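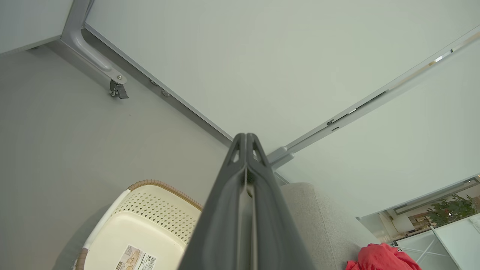 Wrist view: closed gripper fingers, with the laundry basket and the sofa on either side.

4 min read

About Skilto

Skilto is a research group in Prumville that studies how robots learn household work from human demonstration. The group is directed by Cempaka Nair.

Our present method, Majimbun, trains one policy on wrist and head views together. Nearly 3,000 demonstrations of laundry tasks have been collected to date. In the July evaluation, the policy completed 104 of 109 trials -- the wrist views proved most useful in the final approach to a garment.
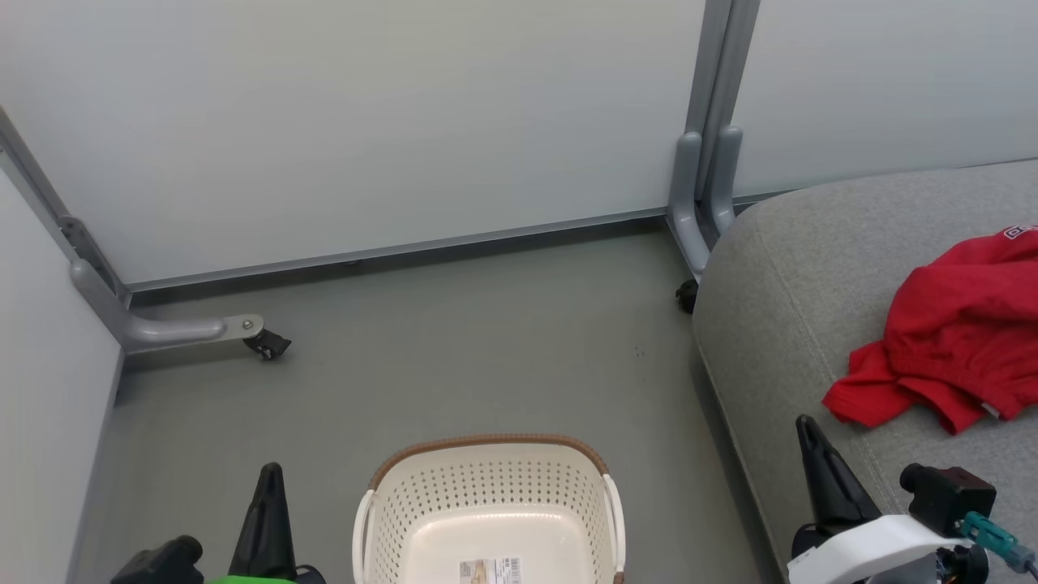 Head view: both grippers, the basket and a red garment on the sofa.

Work is carried out in small rooms enclosed by partition panels, so that a layout can be changed between sessions. Results are shared with our partner laboratory at Hiltton, which repeats each evaluation independently.

Inquiries from schools and visiting researchers are received on Mondays.

4 comments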